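Home | Contents | Appliances | Index | Help

Toaster oven

Last updated 12 April 2021

A toaster oven is a small electric oven made to stand on a worktop. It has a front door, usually of glass, a removable wire rack and heating elements above and below the food. It can toast bread, warm leftovers and bake small dishes. In some countries the term "mini oven" is more common.

Construction

The body is normally a box of thin sheet steel with an inner lining. The elements are metal or quartz tubes, and most household models draw less than 2000 watts in total. A thermostat switches the elements on and off to hold the chosen temperature. Some models add a fan, which moves the hot air and shortens cooking times.

The door is usually hinged along its bottom edge and opens downwards. A crumb tray slides in under the lower elements and should be emptied often, as old crumbs can smoke or catch fire.

Controls

Simple models have a timer knob and a temperature knob. The timer may be a clockwork type that rings a bell and cuts the power when it reaches zero. Dearer models have buttons and a display, with set programmes for toast, pizza or reheating.

Use

Toasting takes longer than in a pop-up toaster, but thick slices, rolls and open sandwiches can be done on the rack. For baking, the oven is heated first with the door shut. Food sits close to the elements, so the top may brown before the middle is cooked, and a loose cover of foil is sometimes used. The foil must not touch the elements.

Placing and safety

The outer case becomes hot in use. Makers give a minimum gap to be left at the sides, back and top, and nothing should be stored on the oven while it is on. It should stand on a level surface that can bear heat, away from curtains, and be unplugged and left to cool before cleaning.

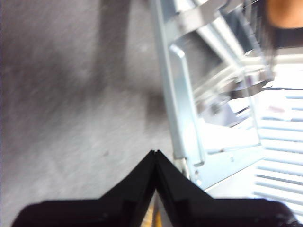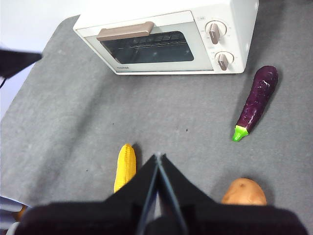

Second picture: a white toaster oven with a glass door and round control knobs.

See also: Grill; Microwave oven; Pop-up toaster

Contact | Copyright Plirkach Household Encyclopedia | Back to top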